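Movie Night at Home: Getting the Living Room Ready for a Long Foreign Film

My husband and I have been doing Saturday movie nights for years now, and somewhere along the way we drifted from easy comedies to the sort of long, slow, subtitled dramas that need a bit of planning. I love them dearly, but a three-hour picture in a language you don't speak will find every weak spot in your living room!

Start with the lamp. Subtitles are usually white, and a lamp across from the screen will wash them right out. Put one small light behind the television, down low, and leave everything else off. If you can still read a newspaper on the couch, it's too bright.

Next, the sound. You'd think it wouldn't matter when you're reading along, but it does – so much of the acting is in the voices. Pull the speakers a hand's width away from the wall and turn off any "night" setting, which flattens the quiet parts. A folded towel under a speaker that sits on a hollow shelf will take care of most of the buzzing.

Snacks should be quiet and they should be one-handed. I gave up on chips after a very tense courtroom ending that we had to rewind. Soft pretzels are good, and so are grapes, or popcorn in a cloth-lined bowl (my friend Ikhsan Liem swears by a knitted hat, clean of course). I pop mine at 300 degrees in a heavy covered pot with a spoonful of coconut oil, and I salt it while it's still in the pot so the salt sticks.

Plan a break, too. Anything over 95 minutes gets an intermission at our house, and I look up a good stopping place beforehand so we aren't cutting off somebody's big speech. Put the kettle on before you press pause.

And do keep something warm within reach. By the second half the heat has gone down for the night, and I'd much sooner grab a layer than get up and fuss with the thermostat – bedding, an old coat, whatever is closest.
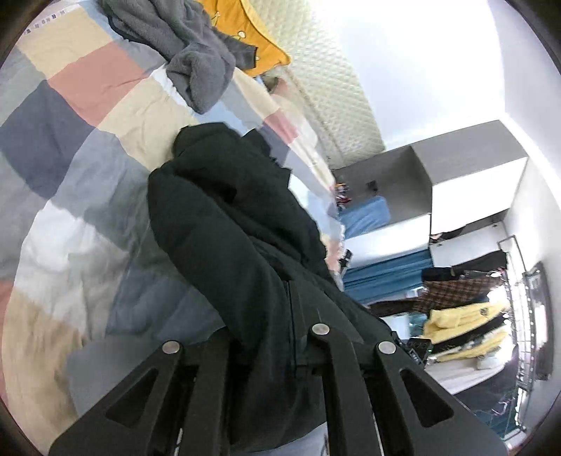
Padded jacket and patchwork duvet, both good for the second half.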